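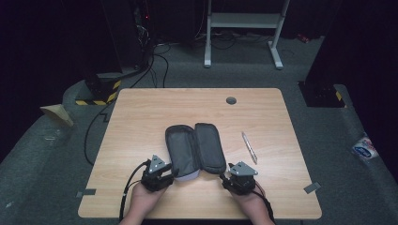 Jasper Declercq

The ministry has finally published the answer on the Skorix radar contract, and I have now read it twice, once with coffee and once with something stronger. It runs to 27 pages. The price is in there if you're patient. It has been hidden in an annex, between a table of spare cable lengths and a paragraph on pallet sizes.

For anyone who hasn't been following this (my whole family, for a start), the short version goes like this. The army wanted a mobile air surveillance radar to replace the ones it bought when I was in school. Two bidders stayed in to the end. Endano offered the Skorix, which fits on one truck. Nägeli offered something that needs two trucks and a trailer but has been in service elsewhere for years and is known to find airplanes. The army tested both and wrote a report. The report preferred Nägeli's. The ministry thanked the army for its hard work and bought the Skorix.

I don't have a dog in this fight. I've never worked for either company, and I could live with one truck being better than two. Drivers are hard to find. What bothers me is the explanation, which leans almost entirely on offsets.

Offsets are the part of an arms deal where the seller promises to spend some of your money back in your own country, so that everyone can talk about jobs instead of radars. Endano has promised to assemble the antenna housings in Droliseck, in the old rail shed behind the sugar works. The press release in the spring said this would bring 2,000 jobs to the region. The answer published this week says 17. There's a footnote. The larger figure counts "positions supported across the value chain over the lifetime of the system," and I would like to know if that includes the man who sells sandwiches outside the gate, and for how many decades he is expected to keep at it.

Seventeen jobs are still jobs and I'm glad for the people who get them. But at that rate you could buy the other radar and have plenty left over to build Droliseck a swimming pool.
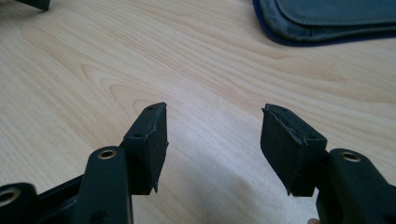
Tabletop, wood grain.

Then there's delivery. The first four sets were supposed to arrive this July. They're now described as being in "pre-acceptance," a stage I couldn't find in the contract schedule or in the ministry's own procurement handbook. As far as I can work out, it means Endano has them and we don't. The late penalties only start after a grace period, and the grace period starts when both sides agree the delivery is late. Both sides have not agreed.

A reader wrote in after my last post to say I was being unfair and that every radar program slips. True enough. I went back through my old posts and couldn't find one that was early. But most of them at least slip after somebody has explained why the second-best score won.

The defense subcommittee gets its turn after the summer break. I'd like one member to ask for the test report, all of it, with the range results left in. The copy I've seen has those blacked out, along with the weather on the day and, for some reason, the name of the canteen.

Comments are open. Please keep the one about microwaves and pigeons to a single post this time.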